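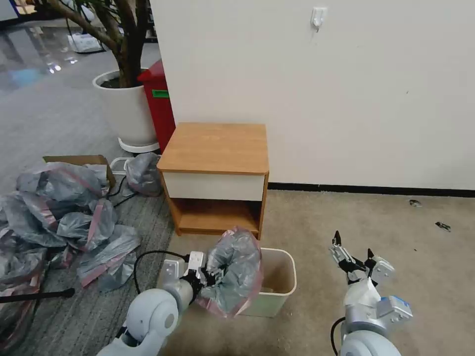

A two-arm robot holding a plastic trash bag over the rim of a small wastebasket.

Rim-first bag fitting is a method in robotic manipulation for placing a thin plastic liner in a rigid container with two arms. It belongs to the wider field of deformable object manipulation, and is most often studied with robots whose behavior is learned from human demonstrations. The method takes its name from the order of its stages: the robot secures a part of the bag's mouth over the rim of the container before any attempt is made to push the body of the bag down inside.

The term was first used in reports of the Bastis project, a household manipulation study carried out at the Takley laboratory. Earlier work at the same laboratory had used a body-first order, in which the closed or partly open bag was lowered into the container and the mouth was then drawn outward. Both orders are still in use, and some systems switch between them depending on the size of the container.

Background

Thin plastic film is hard to handle for several reasons. It has very little bending stiffness, so its shape after release depends on small differences in how it was held. Its two layers tend to cling together through static charge and through air being pressed out during packing. It is often translucent, which reduces the quality of depth readings from structured-light and stereo cameras. A robot that plans from a geometric model of the bag must therefore estimate a shape that is partly hidden, changes quickly and is poorly measured.

Early systems avoided the problem with fixtures. The bag was presented on a hoop or blown open by a jet of air, and the robot carried out a fixed motion. Such arrangements suit packaging lines, where each bag arrives in the same pose, but they do not transfer well to homes and offices. There, bags are usually taken from a loose pile or a roll, and containers stand on the floor close to walls and furniture.

Task structure

The task is commonly divided into five stages: singulation, opening, transport, rim capture and seating. Singulation is the removal of one bag from a pile. Opening separates the two layers at the mouth. Transport brings the bag to the container. Rim capture hooks the mouth over the edge, and seating pushes the body down so that the liner rests against the inner walls.

Opening is generally held to be the hardest stage. With parallel grippers, one arm pinches a layer near the edge of the bag while the second arm presses or rubs the film close by, producing a small shear that lifts the layers apart. The fingertips are usually covered with a high-friction material.

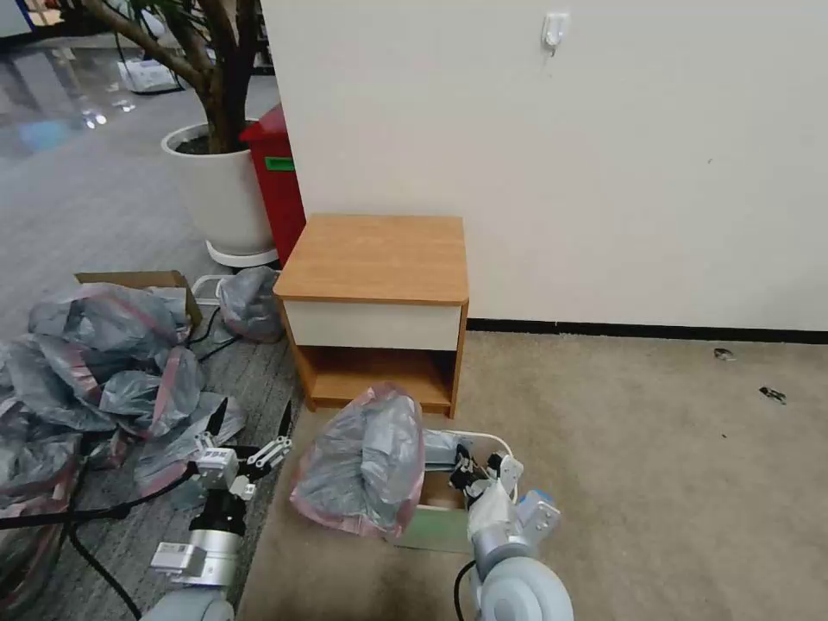 Singulation from a heap is less demanding in terms of accuracy but has a high rate of double picks, in which a second bag is dragged along by the first. The Bastis reports describe a short shaking motion after lifting, followed by a visual check. If a double pick is found, the bags are returned to the heap and the stage is repeated. A later variant pins the heap with the idle arm while the working arm pulls, at the cost of a longer cycle.

The container itself also poses a problem. Small wastebaskets are light, and a pull on one side of the mouth can tip or slide them. One arm may have to steady the container while the other works, which leaves no second hand for the bag. In rim-first fitting this conflict is reduced by capturing the near side of the rim first and then pulling away from the robot, so that the bag and the container are loaded against each other. The far side is captured next, and the remaining edge is worked down in short strokes.

Learning method

Most published versions use imitation learning. An operator controls both arms through a pair of leader arms, and the system records joint positions, gripper openings and images from a head camera and, in many cases, wrist cameras. A policy is then trained to predict short sequences of joint targets from the recent images and the current joint state. Predicting a sequence instead of a single step reduces the build-up of small errors, which is a known weakness of copying demonstrations directly.

The Takley group trained separate policies for each stage in its first study and a single policy for the full task in its second. The single policy was slower to train but recovered more often from a slipped grasp – a result the authors attributed to the presence of corrections in the demonstrations. Operators had been told not to discard recordings in which a bag was dropped and picked up again.

Later work under the name Mutiso added a phase label to each part of a recording. The label is predicted together with the motion and allows the robot to return to an earlier stage when the bag is lost.

Results

In the second Bastis study the full-task policy was tested in 22 trials on a container seen during training, and completed 13 of them. On a container of a different shape the policy failed in most trials, usually at rim capture. Of the errors recorded at the opening stage, the most frequent was a pinch that took both layers, leaving the mouth closed during transport. The policy had no means of detecting this fault until the bag met the rim.

A comparison of the two orders was published in September by the Skaltine group. Body-first fitting was faster on wide containers, while rim-first fitting was more reliable on narrow ones, where a gripper inside the container has little room to open. The group used three film thicknesses and found that the thinnest gave the lowest success rate in both orders.
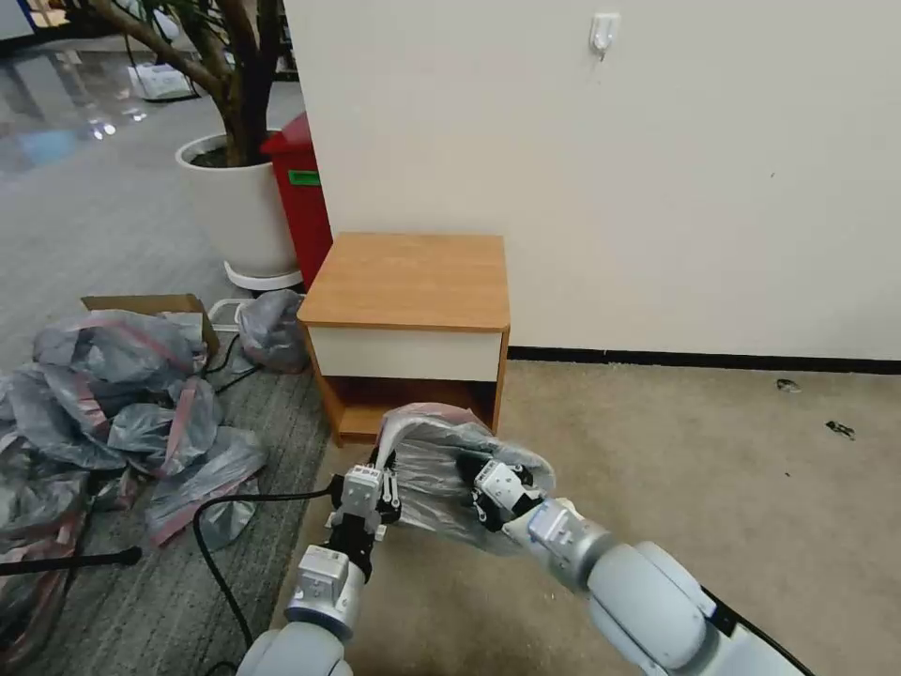 Why are two arms used to open a bag instead of one?
The two layers have to be moved in relation to each other, and a single gripper tends to carry both together unless one layer is held by a second arm, a fixture or suction.

Evaluation

There is no agreed standard for judging a fitted bag. Some authors count a trial as successful if the bag stays in place after the grippers release it. Others require that the full rim be covered, or that a test object dropped into the container land inside the liner. Rates from different studies are therefore not directly comparable. Time limits also vary, and some studies allow the operator to reset the container between stages.

Limitations

Rim-first fitting assumes that the rim is visible and can be reached from at least one side. It performs poorly with lidded containers and with bags whose mouth is only slightly wider than the rim. Drawstring bags form a separate case, as the hem is stiffer than the film and can be followed by touch.

See also

Bimanual manipulation
Cloth folding by robots
Imitation learning
Teleoperation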